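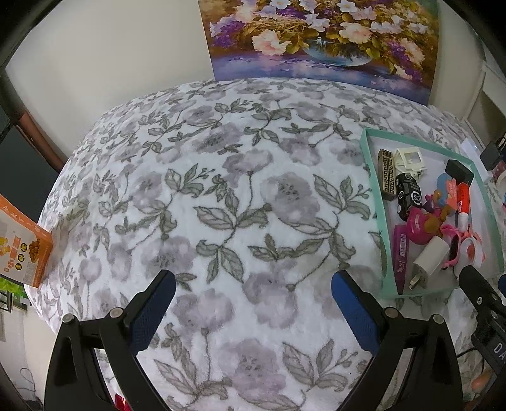 Papeles del ayuntamiento en casa: ordenarlos una vez al año, antes de que salgan los presupuestos municipales. Convocatorias de pleno, recibos de tasas, alegaciones, el folleto de cada candidato. Todo fuera de los cajones y a la vista. La mesa se queda corta, mejor la cama hecha, con una manta clara y peluda como esta de flores lila grisáceo, que los folios no resbalan tanto. Montones por año y luego por asunto.

**Qué guardar**

- Certificado de empadronamiento: el último. Los viejos, a la trituradora.
- Alegaciones con sello de entrada: siempre, y grapadas a la respuesta si la hubo.
- Propaganda electoral: una hoja por lista, las promesas subrayadas a lapiz. Covadonga Tejada las guarda en fundas y las saca en el turno de preguntas del pleno.
- Actas impresas: solo las que tocan tu calle.

**Cajas y carpetas**

Archivador de 50 fundas para un mandato entero, de sobra. Las cajas Hostano aguantan 600 folios pero pesan lo suyo, abajo del armario. Etiqueta en el lomo, con el año primero.

**Manchas y humedad**

Tinta de sello en los dedos: alcohol y un algodon. Papel húmedo: secante encima, un libro gordo y dos días. Nada de secador.

Grapas oxidadas, fuera con cuchillo sin filo.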